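Workshop Notebook — Handset Bench, Gindcombe
March 31, 2019
Subject: Landix basic handset, standby and talk time checks, second round

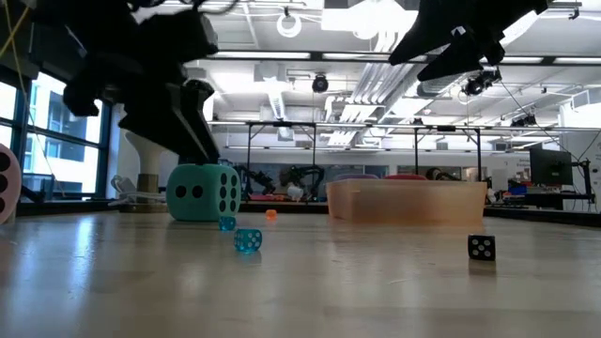

The service desk has replied to the first round and asks that the standby figures not be passed on to customers until the phones have been tested with the network signal turned down. Its view is that most complaints about short battery life come from homes at the edge of coverage, and that a phone resting beside a strong signal tells the caller very little. The bench accepts the point. The second round has been set up accordingly, and the earlier figures are to be treated as internal.

Handsets under test are the plain Landix model with the keypad and the small color screen. All were reset to factory settings before charging. Bluetooth off, keypad tones off, backlight at the middle setting, alarm clock cleared. One handset would not hold the date after the reset and has been set aside with a paper tag. It should not go back into the drawer with the others.

Batteries. Two kinds are in use: the original supplied with the phone and the Skalby replacement. The Skalby pack is a slightly tighter fit and the back cover needs a firm push at the bottom edge before it clicks. Any handset with the cover raised at one corner is to be opened and closed again before the run begins. Last July a run was lost in this way when a phone shut itself off during the night, and the log showed only a gap.

Talk time, original battery, strong signal: 237 minutes to shutdown. The low battery tone first sounded with plenty of time left and then repeated at short intervals, loud enough in the earpiece to cover speech. This has been noted before. The tone cannot be turned off from the menu on this software version.

Talk time, Skalby battery, same handset, same position: 191 — entry struck, the charger had been knocked loose before the run and the pack was not full. To be repeated. No figure is to be quoted for the Skalby pack at strong signal for now.

Talk time, original battery, weak signal: 137 minutes. The handset was warm along the back when it was taken out of the shielded box, though not uncomfortable to hold. The call dropped once and was redialed at once. The figure includes the time before and after the drop.

Standby, weak signal, is still running. The battery icon has not been a reliable guide. It stayed at full for the greater part of the first round, then fell through the remaining bars quickly. Colleagues checking the shelf should write down the clock time and the number of bars and leave the phone closed otherwise, as waking the screen affects the result.

Text messages. The inbox was filled to see whether the phone slows down as the service desk was told by one customer. With 46 messages stored there was no change. With the memory nearly full, the inbox took noticeably longer to open and the envelope icon flashed without explanation. The printed guide does not mention the flashing icon. A line should be added to the help sheet: delete old messages, then turn the phone off and on. Deleting from the sent folder frees space as well, and this is also missing from the guide.

Keypad. The press test on the center key was stopped at 2,000 presses. No missed presses. The printing on the key is unchanged. The side volume key on the same handset feels softer than the others but works.

Chargers. The Mahmoud wall charger and the original charger both bring the phone to full. The Mahmoud plug sits a little loose in the socket and the charging symbol can come and go if the cord is pulled sideways. Until this has been looked at properly, only original chargers are to be used for timed runs. The Mahmoud units may be used to keep spare phones topped up.

Call quality was not measured in this round. One remark for the record: with the volume at its highest setting the speakerphone buzzes on low voices when the phone is flat on a hard surface. Standing it on its side helps.

To do
Repeat Skalby talk time, strong signal, after a full charge.
Run Skalby talk time, weak signal.
Find out whether newer software allows the low battery tone to be turned down.
Replace the foam strip on the lid of the shielded box — it is coming away at the hinge side.
Send the help sheet wording to the service desk for review.
Order SIM cards, full size. The cut ones slip in the adapter.

Standby log is on the clipboard by the shelf. Initial each reading.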